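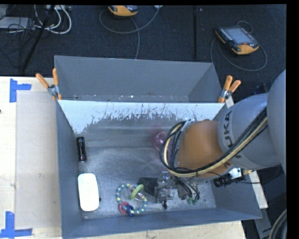

Grey metal storage bins, the nearer one with a small black torch by its left wall.

Home | Workshop | Storage | Cleaning | Contact

Care and Use of Metal Storage Bins

Guidance for members of the Drevcombe shared workshop. Prepared by Heather Kereama and revised July 30, 2022.

Deep metal bins are suitable for small tools, fittings and items awaiting sorting. Their sides prevent articles from rolling away, and they tolerate a good deal of rough handling. Scratches and cloudy marks on the floor of a bin are a normal result of use and do not require treatment.

Emptying and cleaning

A bin should be emptied completely before it is cleaned. Small pale specks along the bottom are easily overlooked, particularly in a bin that appears to have nothing in it. Sweep these into one corner with a soft hand brush and lift them out with a damp cloth. Do not tip the bin over a sink, as grit will block the waste pipe.

Wash the inside with warm water and a little washing-up liquid. Wipe the walls first and the floor last. Members are asked not to use wire wool or scouring powder. Dry the seams with an old towel and leave the bin uncovered until no moisture remains in the corners.

Where a painted or pale band on a wall has become ragged at its lower edge, rub down any lifting flakes with fine paper and wipe away the dust. Older coatings of unknown make should not be sanded. Report them to the workshop office instead.

What to place in a bin

Torches, boxed parts and hand tools may be stored together for short periods, provided that heavy articles are laid in first. A torch should be switched off and placed near a side wall, where it can be found by touch if the lights fail. Remove the batteries if it is to be left for longer than a month.

White or light-coloured plastic items mark readily against bare metal. A piece of felt or folded cotton beneath them is sufficient protection. Weerakoon felt is kept in the second drawer of the cutting bench and may be taken in small pieces without charge.

Glass, open tins and anything with an exposed blade must not be placed in a deep bin. Oily rags are to go in the lidded container by the door.

Positioning

Bins placed one behind another should be arranged so that the one in daily use stands nearest. Allow enough space to lift the front bin without dragging it. Cables and hoses should be kept clear of the rim, where the edge may wear through their covering over time.

Labels

Torkberg card labels, size 216, fit the holders on the workshop shelving. Write in pencil, giving the contents and the name of the member responsible. Labels fixed to the metal itself should be removed with warm soapy water. A blade will scratch the surface.

Enquiries concerning replacement bins should be addressed to Solange Besson at the Grovthorpe office, Room 173.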